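### 4.2 침대 위에 펼쳐 놓기: 누빔 겉옷의 경우

솔직히 말하면 저는 이 절을 쓰게 될 줄 몰랐어요. 처음 연구 계획서에는 '옷 개기'만 있었고, 개기 전에 옷을 펼치는 단계는 한 줄로 넘어갈 생각이었거든요. 그런데 집에서 빨래를 정리하는 분들의 일지를 읽다 보니 다들 펼치는 이야기를 훨씬 길게 쓰시더라고요! 4월부터 모은 일지가 모두 1,322건인데, 그중에서 겉옷이 나오는 대목만 따로 뽑아 방영숙(Young-sook Bang) 선생님과 제가 각자 읽고 분류를 맞춰 봤습니다.

티셔츠나 수건은 대충 던져 놓고도 바로 갤 수 있어요. 누빔 겉옷은 좀 다릅니다. 솜이 들어 있으니 천이 제 무게로 얌전히 가라앉지 않고, 소매를 한쪽으로 당기면 몸판이 따라 올라오고, 깃은 또 깃대로 서 있고(저희 집 점퍼도 늘 그래요). 그래서 참여자들은 책상이나 바닥보다 침대를 많이 골랐습니다. 넓어서 그렇다는 분도 있었고, 허리를 덜 굽혀도 된다는 분도 있었어요. 한 참여자는 "침대에 놓으면 옷이 안 미끄러져서 두 팔을 따로따로 펼 수 있다"고 적었는데, 저는 이 문장에 밑줄을 두 번 그었습니다.

바탕에 무엇을 까느냐도 꽤 중요한 문제였습니다. 담요 위에 바로 펼치는 사람이 있고, 굳이 담요를 걷어 내는 사람이 있어요. 걷어 내는 쪽은 보풀을 걱정했고, 그냥 두는 쪽은 어차피 담요도 곧 갤 거라고 했습니다. Nithin Devadiga 씨는 이 차이를 '한 겹 작업'과 '두 겹 작업'으로 부르자고 했고, 저도 그 말이 마음에 들어서 이 논문에서는 계속 그렇게 쓰겠습니다. 그림 3은 두 겹 작업의 예로, 깃과 앞단이 코듀로이로 된 연분홍 누빔 재킷을 분홍색 플리스 담요 위에 앞면이 위로 오게 펼친 모습입니다.
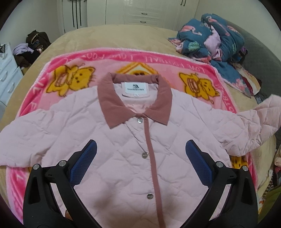
**그림 3.** 두 겹 작업. 담요 위에 펼친 누빔 재킷. 한쪽 소맷부리가 담요 밖 침대 위까지 나와 있다.

펼친 다음 순서는 사람마다 정말 제각각이에요. 깃부터 만지는 분, 소매부터 당기는 분, 일단 손바닥으로 가운데를 쓸고 보는 분! 다만 두 겹 작업을 하는 분들은 소매가 담요 가장자리를 넘느냐 마느냐에 유난히 신경을 썼습니다. 나중에 담요까지 이어서 갤 생각이라면 소매를 먼저 안쪽으로 접어 두어야 손이 덜 가니까요. 단추를 언제 잠그는지도 갈렸는데, 펼친 상태에서 잠근다는 분과 다 개고 나서 맨 위 하나만 잠근다는 분이 있었고, 아예 안 잠그고 서랍에 넣는다는 분도 계셨어요. 저는 세 번째 쪽입니다.

주름 이야기도 조금 해야겠네요. 누빔 옷에는 박음질 선 사이에 생기는 잔주름이 있고, 눌려서 생긴 주름이 따로 있는데, 일지에서는 둘을 구분하지 않고 그냥 "쭈글쭈글하다"고 쓴 경우가 많았습니다. 저희는 분류할 때 앞의 것을 '바느질 주름', 뒤의 것을 '눌린 주름'으로 나눴어요. 방 선생님과 제 판단이 엇갈린 대목은 11건이었고, 모두 원문을 다시 읽고 합의했습니다. 합의가 끝까지 안 된 표현들은 5절에서 장갑이랑 모자 이야기와 함께 다루겠습니다.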